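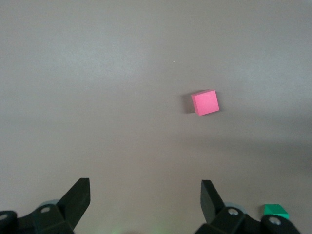 Returnee schemes get written about as if money settles everything, and I went into this part of the project half believing it myself. Grindberg's offer to its academics abroad was generous by anyone's standards: a moving grant, a salary top-up, and a guaranteed post for the first 24 months. What I kept hearing in interviews, though, was how alone people felt once they arrived. I started to picture each new hire as something like the pink cube on the gray tabletop in Figure 2, easy to spot from above and with plain surface all around it. A ministry looking down at its staffing tables sees the bright spot and calls the policy a success. The person in the post sees the distance to the next office where anyone works on the same problem.

I should say how I got to the interviews. The ministry's public register lists 2,043 applications to the scheme, and it gives field, home institution and outcome, but nothing on what happened after the contract was signed. So I wrote to everyone whose university address I could find and ended up talking with 23 returnees, mostly by phone, a few over coffee in Zimum (where the rents, I was told again and again, had eaten the top-up before the first semester was over). These are the people who answered their mail, and I don't want to pretend they stand for the whole group. People who left again early are probably missing, and so are people too busy to talk to me.

Tamer Hijazi read the first batch of transcripts with me and noticed something I had skated past. Hardly anyone brought up pay unless I asked. They brought up lab keys, teaching loads, and who got to sit on hiring panels. One engineer at the Chidiac Institute told me she had been welcomed with a dinner and a speech, "and then in March they still hadn't given me a student." A historian at Bonalden said his colleagues were perfectly polite and assumed he would be gone within 2 years, so why bother learning what he did?

That assumption matters more than the earlier literature allows, I think. Local staff who had never left were working on ordinary contracts next to people hired on special ones, and they knew exactly what the difference was – the pay scales were published. Several returnees said they avoided the subject at lunch. I don't read this as plain jealousy. If the government treats a post as exceptional, the department will too, and it won't build a program around it.

The register was last updated on 31st January, so the outcomes I use in the next section stop there. Applications still marked as pending are left out of the tables, although I did keep them in the breakdown by field.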